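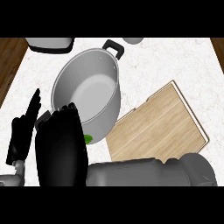
4. Setting up and maintaining the Idum cell

4.1 Layout

Idum is one simulated kitchen cell with two arms, a marble worktop and more opinions about saucepans than we had planned for. It was built in April on top of the Distum scene loader, and all results in Section 5 come from it. We describe its upkeep at some length. Earlier papers, including our own (Tsakiris workshop version, two pages, one of them references), gave the cell a single sentence, and two groups who tried to rebuild it wrote to us with the same list of complaints.

The cell has a fixed part and a loose part. The fixed part is the worktop, the surrounding woodwork and the bases of the arms. The loose part is everything that can be picked up, knocked over or sent through the worktop at speed. The pot and the cutting board are always loaded. Other kitchen items are drawn from a store of 68 objects and placed by the loader, subject to the rule that nothing may start inside anything else. The rule was added after the first evening of testing.

Each arm is loaded from its own description file, and each file has its own version number. We do not recommend this. For a time the left and right arms were two versions apart and disagreed about the length of the wrist by 9 mm. The controller is shared, so it believed whichever file it had read last. The files are now checked against each other at start-up and the cell will not open if they differ. Anyone who edits one and forgets the other is told so in capital letters.

4.2 The pot

Most of our maintenance time went on the pot. It is a deep metal vessel with a looped black handle on either side, and as a drawn object it has never given us any trouble. The trouble lay in its collision shape, the simplified solid that the physics engine uses in place of the drawn one. The shape supplied with the model was a single convex hull. To the renderer the pot was open at the top. To the physics engine it was a drum with a lid on, and a gripper sent into the pot came to rest on thin air level with the rim.

We replaced the hull with a ring of short wall pieces, a flat base and separate pieces for the handles. The handles needed the most care. Filled in as solid blocks, they cannot be threaded by a finger. Modelled too finely, they catch fingertips in the gaps between pieces and keep them, and the arm then pulls until something gives. What gave was usually the pot, which left the worktop and in one run was still rising when the log ended.

Wall thickness is a compromise. The drawn wall is thin, and thin walls let fast fingers pass through between time steps. We thickened the physical wall outwards only, leaving the inside as drawn. A finger may therefore appear to stop just short of the outer wall. Reviewers of the earlier version noticed this, and we are happy to confirm that they were right.

4.3 Starting poses

The two arms share a small space above the worktop and the pot sits in much of it. In our first set-up both hands started low and close in, which looked purposeful and led to a good deal of knuckle contact before any task had begun. Start-up checks now treat each hand as a closed volume with a margin round it, and a pose is thrown out if either volume touches the pot, the board or the other arm.

The pose used for checking the inside of the pot is deliberately dull. One hand is kept upright and away from the pot while the other is brought over the rim from above. If a contact is reported with the waiting hand, the run is void and the description files are the first suspects. If a contact is reported at the level of the rim with no wall near the fingers, someone has put the convex hull back. This has happened twice, both times during a merge, and both times the author of the merge was the author of this paragraph.

The camera for this check looks down on the worktop from above. We tried a side view, which made better pictures and hid the very part of the gripper we wanted to look at. The overhead view has its own fault. The forearm of the reaching arm covers much of the cutting board, so errors in the placing of the board have to be found from the logs or with the arm moved out of the way. Esi Sulemana wrote the small script that swaps the reaching and waiting arms and takes the view again, and it is run as part of every check.

Figure 3 shows the pose with the right arm reaching. The point to look for is the rim: the dark fingers of the gripper dip past it towards the inside of the pot, and the raised left hand stands clear of the near handle.

Figure 3. Reach check in the Idum cell, overhead view. Right gripper over the pot with fingers past the rim; left hand upright and not touching the pot. The light wooden board lies partly under the right forearm.

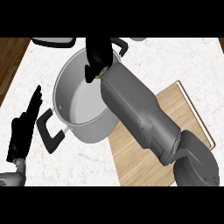
4.4 Routine checks

The full set of checks is run after any change to the arms, the pot or the loader, and again before a batch of trials. It takes about nine minutes on the Jodonach machine, most of it spent loading marble. The order is as follows.

1. Compare the two arm description files.
2. Load the fixed part alone and step the physics for a short while. Nothing should move. If something moves, stop and find out what.
3. Add the pot and let it settle. Record its height above the worktop.
4. Run the reach check with the right arm, swap, and run it with the left.
5. Close each hand on its nearer handle, lift slightly and lower again.
6. Load a random set of loose objects and look for overlaps.

Step 3 catches more faults than the rest together. A pot that settles slightly too high is standing on something, commonly a small item the loader has tucked beneath it. A pot that settles too low has begun to sink into the worktop and will carry on doing so with great patience.

Over the period reported here the checks were run 1128 times. We keep the logs of failed runs and delete the others, a policy that makes the archive rather gloomy reading and gives new members of the group a low opinion of the cell. Faults found in step 5 are still not fully understood. The lift works with either hand, but the left hand sometimes lets go late, and we have so far dealt with this by waiting for it.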